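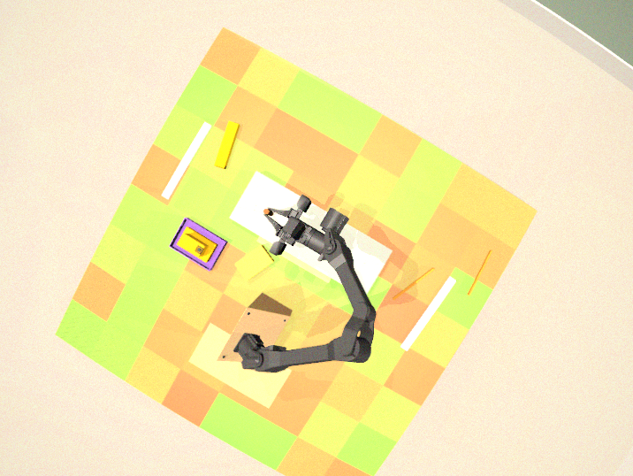
Welcome back, everyone, and thank you to those who stayed late after the last session to help with the logins. Week 5 is about teaching by demonstration, and we begin with the remote kind, where you sit at the Planau station and drive the simulated arm yourself while the software keeps a record of every joint. Please spend a good while simply looking before you touch anything -- the two fingers come nearly to a point, and a tiny orange piece between the tips is a very small thing to aim at with a hand controller! Go slowly, breathe, and let the arm catch up with you.

A demonstration is a list of moments, each one pairing what the robot sensed with what you told it to do next. Our practice set, which Hala Aoun put together in January, holds 200 demonstrations, and 84 of those are kept back for testing. You'll notice that some of them hesitate and wander a little. We kept those in on purpose, so please don't be shy about your own. 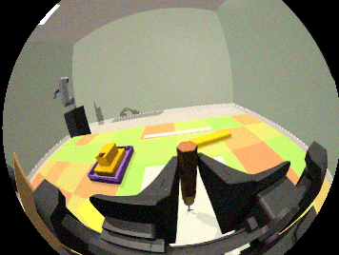

**Part B: Views and grasps**

Drivers usually ask which view to watch, and my answer is both, in turn. The close view tells you whether the fingers have a tool upright between them, as with the brown one, but the nearer finger surfaces hide a good part of the white area beneath. The wide view is kinder for planning a path across the mat, and rather hopeless for judging the last bit of a grasp.

When you have closed the fingers, pause for a beat before lifting. The learner copies your timing as faithfully as it copies your path, and a rushed lift is a hard habit to train out again (ask me how many evenings I spent on that one).

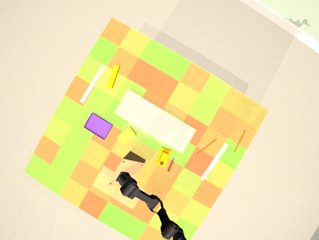
Guiding by hand is the other method, and we'll try it on the Uron arm next door. You hold the wrist and walk it through the motion, which feels lovely and natural, though your own arm can end up blocking the cameras.

For next time, record one pick and one place, save both under your own name, and write a short paragraph on where you hesitated. Questions go to me or to Faizal Khoo.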